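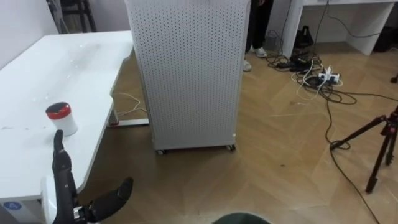
**Who can use the Marnby mobile clinic?**

Anyone living in Marnby or the farms along the Gendell road can be seen, whether or not they have insurance. You don't need a referral. If you live farther out, call first and we'll tell you which stop is closer to you.

**What does a visit cost?**

A visit is $5 for adults and free for children. If you can't pay the $5, tell the person at check-in and the fee is dropped. We don't ask for proof of income. Lab tests sent out to the hospital in Grunau are billed by the hospital, and their office has its own payment plan.

**What should I bring?**

Bring a list of any medicines you take, or the bottles themselves in a bag. If you have had a shot record from another clinic, bring that too. New patients fill out a two-page form. It is printed in English and Spanish, and a nurse can go through it with you out loud.

**Can I be seen without an appointment?**

Yes. We hold part of every clinic morning for walk-ins. People with appointments go first unless someone is very sick. On busy mornings the walk-in list may close early, and anyone turned away is given the first opening at the next clinic.

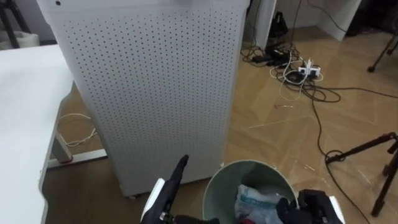

Katherine Carhuamaca wrote to us that the walk-in list was already closed when she got there with her son, and she asked whether a parent could call ahead on the same morning instead of making the drive. You can do that now. The line opens an hour before the clinic does, and we will add a name to the list by phone if there is room. Please give the patient's name and not only your own, and call back if your plans change so the place can go to someone else.

**How many people does the clinic see?**

Last year we had 497 patients, counting each person once. The year before it was some 400, but the records for the first months were kept on paper and a few people were probably entered twice.

**Do you see children?**

Yes, from newborns up. Well-child visits, school physicals and the usual childhood shots are all done at the clinic. A parent or guardian has to sign for anyone under 18. If a grandparent or neighbor is bringing the child, send a signed note with a phone number where we can reach you.

**Can you fill prescriptions?**

We can write them and we can renew most of the ones you already have. We carry a small stock of antibiotics, blood pressure pills and inhalers. Everything else goes to the pharmacy at Condori, which sends a delivery to Marnby on clinic days. Controlled pain medicine is not kept at the clinic and is not prescribed there.

**What about dental care?**

We don't have a dentist. The nurses can look at a swollen or painful tooth, start treatment for an infection and make you a referral. The wait for a regular dental appointment in Grunau is long at the moment – ask to be put on the cancellation list. 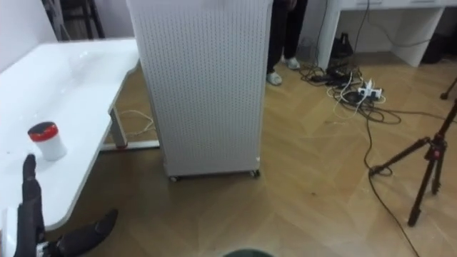
## Records, results and privacy

**How do I get my test results?**

A nurse calls you when results come in. If you would prefer a letter, check that box on your form. We don't leave results on voicemail or give them to another member of the household unless you have signed for it. If two weeks go by and you haven't heard anything, call us.

**Can I have a copy of my chart?**

Yes. Ask at check-in or write to the records desk, attention Elínborg Thygesen. Copies are free the first time. Please allow a few working days, and longer if your chart goes back to the paper years. You will need to show identification when you pick it up.

**Will you share my information with anyone?**

Your chart goes to another doctor or hospital when you are referred there, and the law requires us to report certain infections to the county. We don't share your address or immigration status with any other office. We don't collect immigration status in the first place.

## Weather and schedule changes

**What happens if the road is closed?**

The clinic is canceled and everyone with an appointment gets a call. This mostly comes up from November on, when the Gendell road ices over at the bridge. If you are running out of a daily medicine and the clinic has been canceled, call the main line and we will arrange a renewal by phone.

**Is there a clinic on holidays?**

No. The holiday dates are posted at the Marnby post office along with the regular schedule.

Last updated June 9, 2023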